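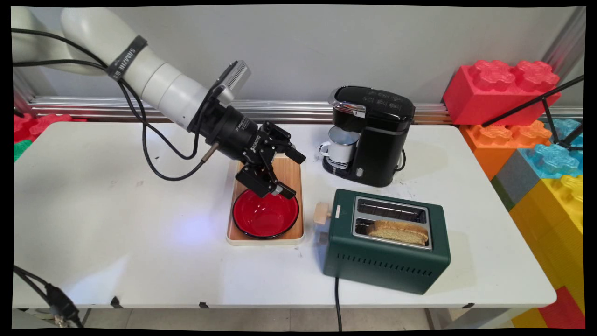 Robot arm and gripper over a red bowl on a white table.

About Durbridge

Durbridge is an independent publisher of crime and mystery fiction. We publish paperback originals, hardback editions for libraries, and ebooks. The list at present holds 52 titles in print, most of them in series.

What we publish

New titles appear under two imprints.

Zaradwood carries traditional mysteries: village settings, amateur detectives, little violence on the page. Titles are numbered within each series, and the number is printed on the spine and on the title page.

Thongsuk carries crime fiction in translation. The translator is named on the front cover and holds copyright in the translation. We do not abridge, and chapter breaks follow the original edition.

Short stories, novellas and true crime are outside our range.

Editions and formats

Paperbacks are printed in the standard B format. Library hardbacks have sewn bindings and are printed in runs of 800 copies. When a run is sold out, the hardback is not reprinted, but the paperback stays available. Large print editions exist for 29 titles and are marked LP in the catalogue.

Ebooks are supplied as EPUB files without copy protection. Corrections are made to the ebook first and carried into the next paperback printing. The printing number is given on the copyright page.

Series order

Readers often write to ask about the order of a series. Each book has a list of earlier titles facing the title page, in order of first publication. Where a book has been reissued under a new title, the former title follows in brackets.

Submissions

We read full manuscripts in September only. Send one file, double spaced, with a synopsis of no more than 2 pages. Agented and unagented work goes to the same readers. Translators should enclose a sample chapter and state who holds the rights.

Trade orders and permissions

Orders from bookshops and libraries are handled through Wovance, our distributor. Returns need prior authorisation. Requests to quote from our books should give the title, the edition, the page numbers and the exact passage.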